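Rumine Self-Catering - changeover and safety checklist, November
Flat: Soslow, upper floor
Comments typed up same evening, excuse spelling

Key: OK / Not OK / Look again

ENTRANCE AND STAIRS

Key safe - OK. Stiff. Bit of graphite needed.
Outside light - OK, comes on at the door.
Handrail - Not OK. Bottom bracket turns in the plaster. Longer screws won't do it, wall is too crumbly, wants a proper fixing. Do before next guests please.
Stair carpet - OK. Rod on the turn pushed back in.
Doormat - Look again. Curling at one corner and it's right where people step with bags. Swap for the flat rubber one.

SMOKE, HEAT, CO

Smoke alarm, landing - OK, tested with button.
Smoke alarm, living room - OK, tested.
Heat alarm, kitchen - OK but loud enough to upset the downstairs neighbour, warn them next time.
CO alarm by boiler - Look again. Works, but the replace-by date has rubbed off. Just buy a new one.
Fire blanket - OK, on hook, tapes hanging down.
Fire notice on back of door - Not OK. Still shows the old sofa layout and the old phone number. Reprint.

KITCHEN

Hob, all 4 rings - OK.
Oven door seal - Look again. Coming away at the top left.
Kettle flex - OK.
Toaster - crumb tray was full. Emptied. This is on the cleaner's list already so it should not be me finding it.
Fridge - 4 degrees, OK.
Sharp knives - block has a split in it, knives now in the drawer with guards on. Tell guests in the folder.
Under-sink cupboard - OK, no drips. Bleach and dishwasher tablets moved up to the high shelf again. They keep coming back down.

Towels and cloths. These go under fire as well as laundry because of how they get left. Nothing over the oven rail, nothing within reach of the rings. Tan ones are for hands and dishes, any that have gone ragged at the edge come out of use and go in the rag bag.

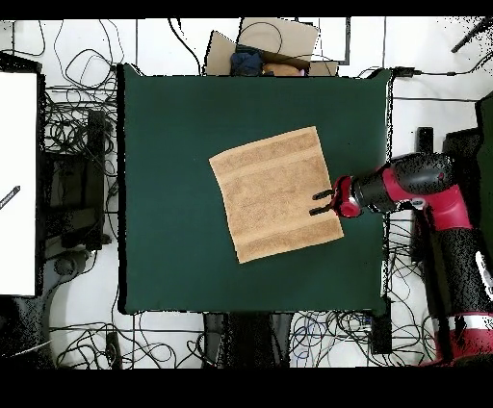
Also check for that greasy feel after washing. Cooking oil doesn't always come out at 40 and a stack of oily cotton straight from a hot dryer can heat up by itself. So: wash hot, let the dryer run its cool-down, don't pile them up warm. Put this in the cleaner's notes in bold.

Bin - OK. Lid hinge going.

BATHROOM

Hot tap - Not OK. Too hot at the basin. Mixer valve needs turning down, plumber.
Bath mat suckers - OK, 2 gone at the edge but holds.
Extractor - Look again. Runs, hardly pulls. Tissue test failed twice. Clean the grille first.
Cord pull - OK.
Shower head - descaled.
Shower screen - seal black along the bottom. New strip, cheap.
Mirror cabinet - empty, good. Last guests' tablets taken to the chemist.

LINEN AND LAUNDRY

Sheets - OK, 8 in cupboard, should be 8.
Pillow protectors - OK.
Dryer lint filter - Not OK. Thick. Every load, not every week!!
Dryer vent hose - OK, no kinks.
Iron - flex sound, plate needs a clean.
Towels - care labels stay on. Someone has been snipping them off the bath sheets and then we don't know what can be tumble dried. 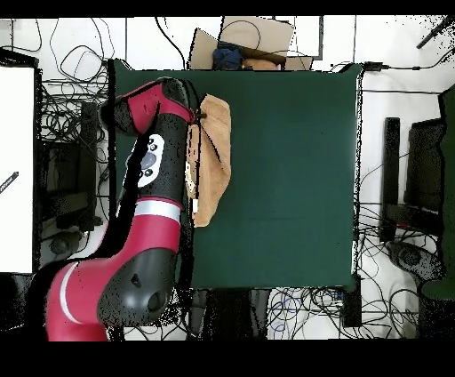 Tan towel, crumpled, small white label near the edge.

Any towel with no label: wash at 60, line dry, don't risk it.
Laundry bill was 172 last month, higher than I'd like. Ask Man Linen Hire about the smaller bundle.

LIVING ROOM AND BEDROOMS

Window restrictors - OK front. Back bedroom Not OK, one arm bent, window opens right out. Locked shut for now, key in my bag. Fix before any booking with children.
Blind cords - cleat loose in the small bedroom, tightened.
Extension lead behind telly - Look again. Gistudeo four-way, plugged into another four-way. Take one out.
Plug-in heater - removed. Guests don't need it, radiators fine.
Bunk ladder - OK, bolts nipped up.
Rug - gripper tape peeling, roughly half of it gone. New tape.

STORAGE AND SPARES

Walkways first. Boxes off the floor wherever there's a shelf, lids shut if they have lids. Folded stuff at the top, cleaning stuff never in with fabric.

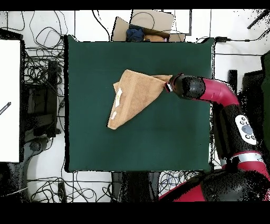
Loft hatch - OK, catch holds.
Meter cupboard - Not OK. Someone has put the ironing board in there agian. Has to be clear.
Spare bulbs - 2 left, order more.
First aid box - plasters low, burn gel out of date. Replaced gel, plasters still to get.
Torch - OK, new batteries.

TO DO, IN THIS ORDER

Back bedroom window
Handrail bracket
Basin mixer valve
Lint filter, speak to cleaner
CO alarm
Fire notice reprint
Oven seal, extractor, shower strip when passing

Recheck the Not OKs before the keys go back in the safe. Copy in the green folder, other copy to the Rumine office.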